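Suchbegriff eingeben Suchen

Wohnen & Alltag | Haushalt mit Geschichte

13. Nov. 2023, von Samah El Sherbiny

Vom Glück des Kehrens

Meine Großmutter fegte jeden Morgen, noch vor dem ersten Tee, und wer ihr dabei im Weg stand, bekam den Besen freundlich, aber bestimmt gegen die Knöchel. Ich habe das lange für eine Marotte gehalten. Heute wohne ich selbst mit 55 Quadratmetern Dielenboden zusammen und ertappe mich dabei, wie ich im Morgenmantel durch den Flur kehre und dabei die besten Gedanken des Tages habe — der Staubsauger, so praktisch er ist, lässt einen ja kaum denken.

Im Juli war ich in Vilska, wo die kleine Bürstenbinderei Nasr noch Besen von Hand einzieht. Fast 700 Stück verlassen im Jahr die Werkstatt, und jeder riecht ein wenig nach Leinöl und Rosshaar. Mein Onkel Reda El Sherbiny, der mich begleitete, wollte eigentlich nur im Auto warten und kam dann mit drei Handfegern unterm Arm wieder heraus (einer davon liegt bis heute unbenutzt in seiner Garage, weil er ihm zu schön ist).

Zum Besen gehört natürlich die Schaufel. Bei uns zu Hause war sie aus Blech und schepperte, dass die Nachbarn Bescheid wussten.

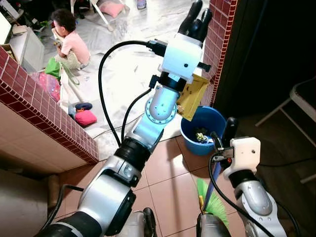 Kehrschaufel in Gelb 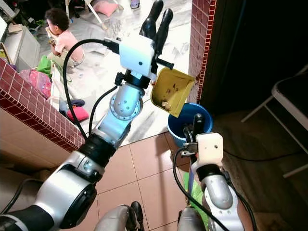 Welcher Besen für welchen Boden?

Rosshaar ist weich und nimmt auf glatten Dielen auch feinen Staub mit. Für Terrasse und Hof darf es etwas Störrisches sein, Reisstroh zum Beispiel. Und bitte hängen Sie den Besen auf — auf den Borsten abgestellt wird selbst der beste mit der Zeit krumm.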